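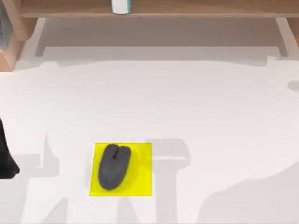 Niltesard desk reset project -- progress report, third period
Wollton site, shared desks and packing office

Where we are

Short version: simulation side on schedule, real bench behind, staff side better than last time. Budget OK. Details below, sorry for the bullet style, the quarter got away from us.

Simulated desk is in daily use now. White desk, wooden shelf along the back, yellow pad, gray mouse. Both arms work from the same desk layout the real bench at Testonden will have. The mouse-on-pad task was picked by the desk crew in the first workshop, it's the thing they redo most between shifts. Mouse has to end up on the pad, buttons toward the shelf. A bit of tilt is allowed. We argued over how much for far too long, now settled: if a person would sit down and use it without fixing it first, it passes.

Done this period

Shelf geometry in the sim matched to the drawings from Wollton. Uprights were in the wrong place before, arms were planning through them.
Shadows turned up on purpose. The first version had flat light and everything worked, then fell over as soon as the window side of the office was modeled. Arm shadows across a white desk are a real problem for the vision part. Better now, still the weakest piece.
Yang controller installed and talking to both arms. Vendor support was slow to start and then fine.
Staff sessions held, 4 of them, all on paid time as agreed in the grant terms. 21 people came in total across the sessions.
Stop button position changed after the second session. It was on the right, where people put their coffee. Now under the front edge.

Not done

Cable handling. The sim mouse has no cord and half the real ones do. Purchasing says cordless across the site is possible but it isn't in our budget and we'd rather not promise it.
Items on the shelf. At present the arms leave the shelf alone. Personal things end up there and the crew were very clear nobody wants a machine moving them. So shelf is a no-go zone for this phase, maybe for good.
Real bench at Testonden. Waiting on floor anchors. The electrical check is passed.

What changes for the people

This is the part you asked for more on, so:

Desk reset today is done by the late crew after packing closes. It's dull, it's the end of the shift, and it gets squeezed when packing runs over. Nobody in the sessions said they would miss it. What they did say was that reset is the one bit of the evening spent sitting or walking slowly, and if it goes, the time gets filled with lifting. Fair point and we hadn't planned for it. Site management has agreed in writing that freed time does not go to packing during the trial. After the trial is open. We think Niltesard should ask for that to be settled before the next payment and we'd back you on it.

Second thing, supervision. Someone has to watch the arms. We wrote this up originally as a light duty anybody could pick up, and that was wrong. Watching two arms over a desk and deciding when to step in is tiring and takes training. The first training outline is written, 3 half-day blocks, with the sim desk used for the first two so people can make mistakes where it costs nothing. The crew want a grade supplement for it. Not ours to decide, passed on to HR, no answer yet.

Third, evening cleaning. We forgot to invite them at first. They wipe the same desks, and the arms and the cleaners can't be at one desk together. They're in from the next session onward and the schedule is being redrawn around their hours, Sunday shift included.

Also a complaint about cameras over the desks. Reasonable. Cameras on the real bench will point at the desktop only and run only while the arms run. A written note on this goes up at both sites before anything is switched on. Draft is with the staff reps.

Money

Arms and controller paid. Travel under. Staff time over, all of it from the extra session the crew asked for. We want to move the travel leftover to staff time, please confirm by email, a formal ammendment shouldn't be needed for that size.

Next period

Anchors in at Testonden, bench powered up, first runs with the same layout as the sim.
Corded mouse added to the sim, at least as somthing the arms recognize and leave alone.
Training blocks one and two with the first group.
HR answer on the supplement -- will chase.
Site visit for you in May if the anchors are in. If they slip we can show the sim desk at Wollton on the same day, the room is booked either way.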